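About Us

Welcome to the Custness Robotics Club

Hello, and thank you for stopping by! If you have found this page then you are probably a parent wondering where your child disappears to after lessons, or a pupil wondering whether to come along yourself, or perhaps one of our old members having a nosy at what we are up to these days. You are all very welcome, and we hope you will stay for a bit.

We are the after-school robotics club at Custness School. We meet in the old needlework room at the end of the long corridor, just past the music practice rooms (follow the sound of the trombones and keep going). The club is open to anyone from Year 8 upwards, and you do not need to have built anything, programmed anything or even liked computing very much before you walk through the door. Some of our best members came in the first time to keep a friend company.

How we began

The club was started by Mitali Hettiarachchi, who teaches design and technology and had been asked by a handful of pupils whether there was anything they could do with a box of motors left over from a lesson. There were 8 members in that first term, sharing one laptop, and they spent most of it trying to make a small wheeled buggy drive in a straight line across the floor. It never quite did, and there is still a scuff on the skirting board by the radiator where it used to end up. We are rather fond of that scuff.

Things have grown a good deal since then. We now have 18 members, a proper set of tools, a cupboard with a lock, and a second leader in Zsófia Pap, who joined the maths department and made the mistake of mentioning at her very first staff lunch that she had written software for a living. Miss Pap looks after the programming side of things, while Mrs Hettiarachchi takes care of anything with a screw in it, although the two of them swap over so often that it hardly matters whom you ask.

What we do

Every September we settle on one big project for the year and spread ourselves across it. Newer members usually begin on the little kits, which we call the Skotilovs after the family who gave us the first ones, and move over to the big project whenever they feel ready. There is no test and no set time for it. One girl moved across after two sessions, and one boy stayed happily with the kits for a whole year and built a very fine drawbridge.

The big project at the moment is washing up. It came out of a long and rather heated discussion about which job at home everybody would most like to hand over to somebody else, and the washing up won by a mile (hoovering was second, and one vote went to walking the dog, which caused quite an upset among the dog owners). So we have been working with a pair of robot arms on a wooden table, with plates, trays and a scrubbing sponge, and learning just how many small decisions there are in a job most of us do while thinking about something else.

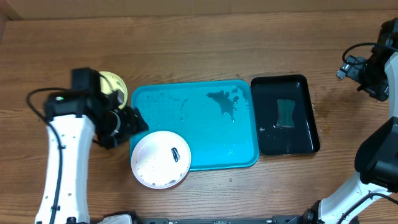 Water makes everything more interesting, of course. A plate that is easy to pick up dry is quite another matter when it is slippery, and a sponge changes its weight and its shape depending on how much it has soaked up. Then there is the matter of two arms sharing one table, because each has to leave room for the other, and our members have had some wonderful conversations about who should go first and who should wait. Miss Pap has them act it out with their own hands before they do anything on the computer, which looks very silly from the corridor and works a treat.

We keep a project diary, too, and we are quite strict about it. Every group writes down what they tried, what they expected and what they got, even when what they got was a puddle. The diaries live on the shelf by the window and visitors are welcome to leaf through them, spelling and all.

The Drullau Cup

Once a year we take a team to the Drullau Cup, which is a friendly competition between schools in our area. Each team shows a project to the judges, answers their questions and then has a go at a surprise task set on the day. We came third the last time we went, and the certificate hangs above the sink, slightly wrinkled. More to the point, our lot came home full of ideas pinched from other people's stands, and they have stayed in touch with several of the teams they met there.

Going to the Cup is entirely up to each member. Some love it, some would sooner stay behind and solder, and there is plenty of room for both.

Our friends

We could not do half of this without the Szekeres workshop down the road, who cut metal for us, lend us clamps and have never once complained about the state in which we return them – although they did send us a tin of oil last spring, and we took the hint. Our thanks go to the school kitchen as well, for plates they no longer needed.

Coming along

Sessions start at 3.45 in the afternoon, straight after the last bell, and finish at 5.15. Please wear something you do not mind getting a bit wet or a bit oily, tie back long hair, and bring a snack if you are the sort of person who gets hungry – we all seem to be. There is no charge for joining, and we have safety glasses in all sizes.

If you would like to look round first, parents and pupils are welcome to drop in at any session. Knock loudly, as it can get noisy in there, or leave a note for Mrs Hettiarachchi or Miss Pap at the school office and one of them will get back to you.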